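Lesezeit: 2 Minuten

Flaschen und Gläser greifen – Tipps aus unserer Werkstatt

Bei Jerneo sammeln wir seit April Vorführungen mit dem Handgreifer, damit der Roboterarm später Getränke abräumen kann. Ich schreibe auf, was sich dabei bewährt hat, auch für Kollegen, die zu Hause üben möchten.

Glas ist schwieriger als Karton. Es spiegelt die Deckenlampen, und das Modell hält einen hellen Fleck gern für eine Kante. Von 190 Vorführungen mit Glasflaschen haben wir 31 aussortiert, meistens wegen zu schneller Bewegung. Léonie Gilbert hat danach die Regel eingeführt, vor dem Zugreifen kurz stillzuhalten. 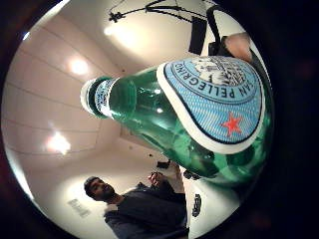

Fettige Finger hinterlassen Spuren auf dem Glas, und die Backen rutschen dann leichter. Wischen Sie die Flasche mit einem trockenen Baumwolltuch ab, ohne Spülmittel. Die Gummibacken reinigt man mit lauwarmem Wasser und lässt sie über Nacht liegen.

Das Etikett soll möglichst nicht immer gleich stehen. Drehen Sie die Flasche nach jeder dritten Vorführung ein Stück weiter. Tapio Peltonen hat beides verglichen: Mit gedrehten Flaschen misslangen dem Arm im Test 3 Griffe, mit immer gleicher Stellung 19. Die Zahl der Versuche war in beiden Reihen dieselbe.

Noch eine Kleinigkeit – nehmen Sie am Anfang volle, verschlossene Flaschen. Leere kippen schon bei leichter Berührung um, und Scherben auf dem Werkstattboden findet man noch nach Wochen.

Die Einstellungen für dünnwandige Gläser prüft Ksawery Bednarek noch. Bis dahin bitte nur dicke Gläser verwenden.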